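Istow returns project: progress report for June
Prepared by Prys Voyle for the Bonar fund

1. Work to date

The grant covers the sorting, boxing and relabelling of 638 used handsets and small display units held at Istow. The first 200 items have been logged. Each entry records the outer condition, the colour and any marks on the casing. Scratches are graded from 1 to 6, with 6 kept for surfaces scored all over. 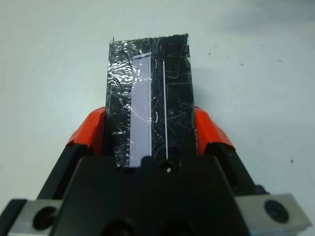
Grading has been slower than planned. Two sorters gave different grades to the same items in the first batch, so a set of reference pieces has been put aside and is now checked at the start of every session. Grades given before that change will be reviewed.

2. Trays

Gonditari supplied the shallow trays in one size. They stack well when empty but take up more shelf length than the old card sleeves.
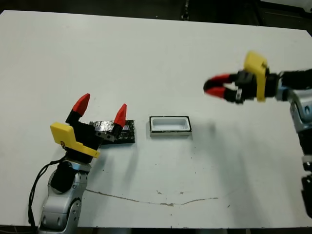 Shelf space is the main limit on the next stage. Dixit has quoted for two further racks, and a decision is needed by Wednesday. The white tray with the thin black edge remains the preferred type, as its rounded inner corners are easy to wipe. Card sleeves will be kept for spare parts only.

3. Table layout

Items are placed in the tray face up. Display units stay outside the tray until their labels have been printed.
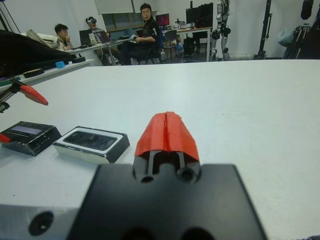

Smartphone in tray, with a display unit alongside.

Items must be cleared from the white table at the end of each session. Clearing is now included in the time sheets.

4. Display units

These were not in the original count. They are entered on a separate sheet, with the window size and casing colour noted.
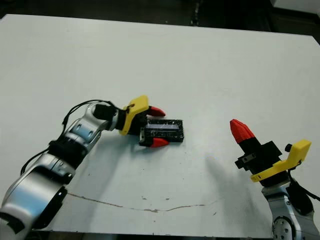
The sheet has no column for missing screws, and one will be added before the next batch. Label stock stands at about 2000. No change to the budget is requested apart from the racks.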